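Wovano 自习室常见问题

2023年1月24日　Wovano 前台 整理

这一页的问题都是从前台、微信和门口意见本上抄来的，措辞略有修整，主要是去掉了感叹号。节前说好要更新，拖到今天大年初三才动手，店里安静，暖气也好，没有借口了。老会员可以直接翻到计费那一段，改动都在那里。

你们到底是干什么的？

卖座位的。一张桌子，一把椅子，一盏灯，一个插座，外加周围一圈同样不说话的人。经常有人在门口张望半天，问里面有没有老师。没有老师，没有课，没有人督促你，也没有人会在你睡着以后把你叫醒，除非你打呼噜。

我家里有桌子，为什么要花钱来坐你们的？

这个问题一般是家长问的，语气也差不多。家里的桌子旁边有床，有冰箱，有一个每隔一会儿进来送水果的人。我们这里水果得自己带，而且切水果的声音会被邻座记在意见本上。如果您在家学得下去，我们真心建议留在家里，省下来的钱买水果。

营业时间是怎样的？

早八点开门，晚十一点关门，全年如此，除夕下午提前关。春节期间照常营业，只是前台人少，接水、换灯泡之类的事情会慢一点。晚上关门前会把大灯调暗再调亮，提醒大家收东西。每次都有人以为停电了。

关门的时候我还有一页没写完，能不能等一等？

我们等过。那一页后来变成了一章。现在到点就关门，请把写不完的部分带回家，或者留给明天。

有多少座位？怎么选？

一共32个座位，分静音区和键盘区。静音区不能用笔记本电脑，平板可以，前提是不外接键盘，也不用指甲敲屏幕。键盘区什么都能敲，连叹气的尺度也宽一些。靠窗那一排最抢手，夏天晒，冬天漏风，春秋两季能看见楼下排队买烤冷面的人，学习效率据我们观察并不突出，但就是抢手。

第一次来的人，我们通常建议坐中间。离门远，离饮水机也远，想起身喝水要经过好几个正在用功的人，心里多少有点过意不去，于是就坐住了。

怎么订座？

用 Clumutus 小程序。注册，选日期，选座位，付款，到门口扫码开门。座位图是俯视的，门在下面。有些客人对着图走到了卫生间，所以我们在图上补了一个箭头，后来发现箭头画反了，现在已经改过来了。

Clumutus 偶尔会在付款以后转圈，转很久。请不要连续点。点一次是一个座位，点三次是三个座位，系统很诚实，退款却要人工处理，而人工也就是写这页字的人。

订了座位，人没到，会怎么样？

超过预约时间一小时没扫码，座位自动放出来给别人。当天的费用退一半到账户余额里，另一半算我们替您保管了一小时的空气。一个月里这样的情况达到3次，之后就只能现场选座，不能提前约。规则是去年6月定的，在那之前，靠窗那一排每天都被约满，每天都坐着空气。

怎么收费？

先说月卡。晚间月卡189元，晚六点以后随便来，不限座位区域。全天月卡和次卡的价格在 Clumutus 里看，经常调整，写在这里只会让我们日后难堪。

晚间卡的客人最爱问的是五点五十分能不能进。系统认的是六点，闸门也认六点，前台的人认不认取决于心情，但前台的人打不开闸门，所以心情也派不上用场。

按小时来可以吗？

可以，4小时起。以前有过一小时的选项，后来统计了一下大家在那一小时里做的事：找座位，插充电器，接水，拍一张桌面照片，收拾东西。收您一小时的钱，我们也不太好意思。

月卡能不能暂停？

一张月卡可以暂停一次，最长停一周，在小程序里自己操作。理由那一栏随便填，我们不审核。有人写“病假”，有人写“出差”，有人写“想静静”，最后这位明显忘了自己买的就是静静。

能退卡吗？

没激活的全额退。激活以后按已用天数折算，剩下的原路退回，到账时间看银行。我们不会打电话挽留您，也不会问是不是哪里做得不好，意见本就在门口，想写的人早就写了。

可以转给朋友吗？

可以转，双方都要在小程序里确认。年初的时候转入的人多，开春以后转出的人多，中间那段时间店里最挤，都是下了决心的人。我们对此没有任何意见，房租就是这么付出来的。

店里有哪些东西可以免费用？

饮水机、打印纸（每天限量，彩打另算）、充电线、毯子、台灯遮光片、订书机。订书机用链子拴着，请不要觉得受了冒犯，没有链子的那几个现在都在您几位家里。

毯子多久洗一次，经常有人问，每周洗一次。如果您需要每天都干净的毯子，建议自备，我们替您在储物柜里腾地方。耳塞在前台拿，一次性的，用过的请扔掉，不要放回盒子里。写出来是因为发生过。

讨论间怎么用？

讨论间在最里面，隔音，至少挡得住正常音量的讲题。月卡会员每周有一次免费时段，散客单独付费。里面可以说话，可以背书，可以给同学讲题讲到拍桌子，也可以打视频面试。面试的客人请提前告诉前台，我们会在门上挂牌子，免得有人推门进来问您还用多久，把您的薪资谈判打断。

白板笔要自己到前台领，领新的要交回旧的。笔干了就说干了，不要再放回去骗下一位，那种拔开笔帽以后满怀希望的表情我们看得太多了。用完讨论间请把东西归位，椅子推回去，窗户关上，垃圾带走，讲到一半的题最好也一起带走。

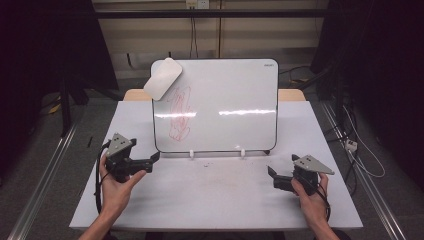

讨论间需要提前多久预约？

提前一天在 Clumutus 上约就行，约满之前当天也能订。每次最长两小时，后面没人接的话可以在小程序里续时。

讨论间可以一个人用吗？

可以。背课文的、练普通话考级的、对着墙练答辩的，都来过。价格和一群人用一样，所以人越多越划算，这一点对独自练答辩的人来说有些残忍。

饮料和吃的怎么规定？

带盖的饮料都能带进来。吃的请到休息区，那里有一张长桌、一台微波炉和一台 Plomerora 咖啡机。静音区里只允许吃不出声的东西，至今没有人能给出一份让大家都服气的名单。香蕉目前得到普遍承认，苏打饼干争议很大，坚果已经没有讨论余地了。

螺蛳粉不行。休息区也不行。门口楼道里也不行，楼上的邻居来找过我们。榴莲同理。有位客人问过臭豆腐算不算，能问出这个问题，心里应该已经有答案了。

Plomerora 咖啡机为什么老是显示“请稍候”？

它在清洗自己。这台机器爱干净，每隔一阵就要洗一回，而且总选在午饭后人最多的时候。等它响完再按，别拔电源，拔了以后它会从头再洗一遍，态度还会更认真。咖啡豆是前台加的，灯亮了请喊一声，小声喊。

味道嘛，提神。我们没有在别的方面宣传过它。

热水够用吗？

饮水机有冷有热，热的真的很热。早上开门那会儿和下午打瞌睡那会儿排队的人多，错开就好。请不要用饮水机泡脚盆里的水，冬天有人这么打算过，盆都带来了，是个挺好看的木盆。

可以睡觉吗？

趴着睡可以，躺着睡不行，我们没有能躺的地方，两把椅子拼起来也不算。打呼噜的话邻座有权轻敲您的桌面，一下就好。闹钟请调成震动，并且放在自己身上，放在桌上的震动闹钟会把整排桌子变成一件打击乐器。

键盘声、翻书声、转笔声，到底谁说了算？

每隔一段时间就会有人希望我们定一个标准，最好精确到分贝。我们借过一个测分贝的仪器，放在静音区放了一天，结论是全场最响的东西是前台的订书机。仪器后来还回去了。

现在的办法很土：觉得吵，先在小程序里点“提醒邻座”，对方会收到一条没有署名的消息，措辞是我们写的，已经尽量温和。点了还吵，再来前台，前台去说。请不要写纸条。纸条的火气总比写的人以为的要大，收到纸条的人会写一张更大的纸条，我们有一抽屉这样的纸条，有几张文笔相当不错。

机械键盘算键盘吗？

在键盘区算。在静音区，什么轴都不算，“静音轴”也不算，它只是比别的轴更懂礼貌。

我感冒了，一直咳嗽，还能来吗？

能来，请坐键盘区，戴口罩，多喝热水。咳得厉害就在家歇两天，用掉那次暂停机会，比坐在这里忍着不咳、把脸憋红要好。前台有润喉糖，糖纸请在休息区剥。

储物柜怎么租？

按月租，大小两种，价格在小程序里。锁是 Karras 的密码锁，密码自己设，忘了可以到前台重置，需要出示会员码，并且说出柜子里至少一样东西。有人说“书”。请说具体一点。

柜子到期以后我们发消息提醒，再等两周，还没人来就清出来装箱，写上柜号放进库房。库房里目前数量最多的是考研英语单词书，翻过的痕迹普遍集中在前面几页。想要的可以来领，不收钱。

柜子里不能放什么？

吃的，湿的，活的。最后一条是因为一只仓鼠加上去的，它的主人当天考试，没有别的地方寄存。仓鼠没事，考试据说也过了，但规则还是要写。

丢了东西找谁？

先看前台旁边的失物筐。水杯最多，然后是单只的耳机、眼镜布和伞。水杯留一个月，之后处理掉。伞留到下一次下雨，那天谁没带就先拿去用，用完还回来，所以您的伞可能已经认识了很多人。

身份证、准考证之类的我们单独锁起来，并在会员群里发消息，只写姓氏，不发照片。

可以占座吗？

订了时段，这个时段里座位就是您的，中途出去吃饭没问题，东西可以留在桌上。没订时段，光放一本书是不作数的，放两本也不作数，放一件大衣在椅背上、旁边再放一杯已经凉了的茶，看起来很有说服力，也不作数。

WiFi 密码是什么？

贴在每张桌子的右上角。连上之后速度够查资料、看网课，下载大文件会慢，这是故意的。有人问能不能把游戏屏蔽掉，帮他戒一戒。我们试过给自愿的会员开屏蔽，结果申请的人第二天都来申请解除，理由写得比当初申请时充分得多。

带孩子能来吗？

上初中以上可以自己来，需要家长在 Clumutus 里绑定同意。再小的请由家长陪着，大人孩子各买一个座位。我们不负责看管，也不汇报孩子在这里有没有认真学。常有家长打电话来问，标准答复是“人在座位上”。再往下的事情，说了伤感情。

考试季会不会涨价？

月卡不涨。考研、公考前那段时间小时票会贵一点，座位图也会早早变灰。老会员可以提前续卡保住时段，续卡入口在“我的”页面最下面，藏得深了些，我们跟 Clumutus 那边提过，他们说会考虑，语气和我们答复换椅子的时候一样。

那椅子到底换不换？

换。按批换，先换坏得最厉害的。如果您那把会自己慢慢往下降，请在椅背上贴一张前台发的绿色贴纸，我们晚上会挪走检修。请不要趁人不在，把自己那把和邻座的对调，每把椅子底下都有编号。

暖气和空调谁来调？

前台调，遥控器锁在抽屉里。意见本上同一个下午会出现“太热”和“太冷”，隔着一行，字迹都很用力。现在冬天定在一个谁都不满意、但谁也没有脱到或者裹到不像话的温度。怕冷的坐里圈，怕热的坐门边，门边每次有人进出都会送一阵风，不另收费。

可以拍照、直播吗？

拍自己的桌面随意，别把别人的脸拍进去。学习直播请只拍手和本子，关掉声音，坐在靠墙那一列。直播间里有人问地址，您愿意说就说，我们没有推广费，但可以给您换一把不往下降的椅子。

怎么提意见？

门口的本子，小程序里的反馈，或者直接跟前台讲，都会看。本子上的意见我们每周回一次，用蓝笔写在下面。请不要替我们回，模仿前台语气的那几条写得很像，以致有一位客人真的拿着“同意，赠送全天月卡一张”来找我们兑现，场面一度十分安静。

怎么找到你们？

从街口进来，过了打印店，看见 Wovano 的灯牌右转上二楼。灯牌的“o”有一个不亮，报修了，等节后师傅上班。电动车停在楼后的棚子里，别停在打印店门口，那家老板节后也上班。

没有找到您的问题，就在小程序里点“联系前台”，白天当天回复，晚上关门以后发来的第二天早上回。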